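On test: the Henatora hand-held gripper pair

Teaching a robot arm by example usually means having the arm in the room. The Henatora kit does away with that. You hold a gripper in each hand, do the job yourself, and the movements are saved for an arm to learn from later. Demchenko, the firm behind it, rents the pair by the month from its workshop in Plornville, or sells it outright with a year of support.

We had a set for 2 weeks in February. Each gripper weighs 297 grams without its cable, light enough for a morning's work, though our wrists knew about it by mid-afternoon. The grip suits medium and large hands. Smaller hands have to stretch to close the jaws fully, and a second size would be welcome.

Most of our time went on desk jobs with pens, markers and a clear divided container on a white board. The rubber-tipped fingers open wide, and a pen lying flat can be approached from either side. The triangular plate on top is gray metal with small round holes in it.
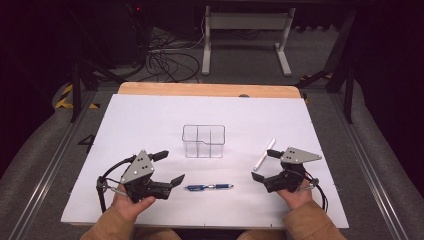
Cables and setting up

Both grippers are wired. Leave plenty of slack before you start, as a short cable tugs at the wrist when you reach across the table. Setting up took us about 20 minutes the first time and far less after that. The printed guide is clear, apart from the page on matching the left and right recordings, which we had to read twice.

The software, Hultitz, comes with the kit. It stores up to 1000 recordings before asking you to move them elsewhere. Playback is smooth and bad takes are easy to delete. Searching is poor, and you will want to name your files carefully from the first day.

Renting or buying

For a single project, rent. The monthly price includes spare finger tips and return postage. Buying makes sense after 5 months or so of steady use. A wireless version is planned, but Demchenko would not give us a date.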